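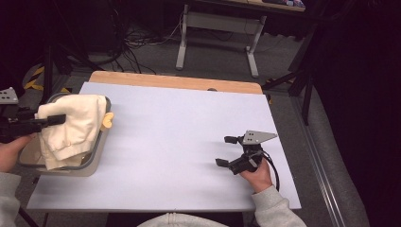
Does knitwear have to be folded before it goes in the tray?
Folding is worth the trouble for anything you will wear again within the week. For cleaning cloths and old towels it makes very little difference, whatever the packet says.

Section 11. Folding and laying in the sorting tray

These steps cover soft items: knitted trousers, jumpers, hand towels. The Gomar tray is sold as suitable for "all household textiles". We have not found that to be so. Bed sheets are covered in Section 14, and you may decide after reading it that a cupboard shelf does the job better.

1. Clear one end of the table for the tray and leave the rest free for folding. You will want more space than you think, particularly for trousers.

2. Set the tray down with its whole base on the table top.

CAUTION: A tray that overhangs the end of the table may tip once it is loaded on the outer side. The rubber feet supplied by Hudec are said to prevent this. They help on bare wood and do next to nothing on a smooth painted top.

3. Take out anything small before you start. Clips, bath toys and odd buttons find their way under the cloth and leave a lump in the pile.

4. Lay the item flat and smooth it from the middle outwards. Do not pull at knitted fabric to get the creases out - it will stretch, and it will not go back.

5. Fold trousers leg over leg, then in half from the ankle. Fold towels lengthwise first.

NOTE: The Darkico folding board is optional. It makes neat squares of shirts. With thick knits it gave us a worse result than two hands, and it has to be stored somewhere afterwards.

6. Lift the item by both ends of the fold and lower it into the tray. Picking it up by one corner undoes step 5.

7. Tuck in any cloth hanging over the rim. Loose folds catch on sleeves and the whole pile comes out with them.

8. Stop when the pile is level with the rim. The leaflet for the Jurkow lid claims a further 2 layers can be pressed in underneath. They can, if you don't mind ironing them again.

Cleaning the tray

Wipe with a damp cloth and dry before use. The part 102 liner may be washed by hand in cool water. It is described as shrink-proof, but measure it against the tray before the first wash and draw your own conclusions after the second.

If the folds will not hold

Check that the item is fully dry. Damp knitwear slumps however well it is folded. Fabric softener is often suggested as a cure - we saw no difference with it or without it.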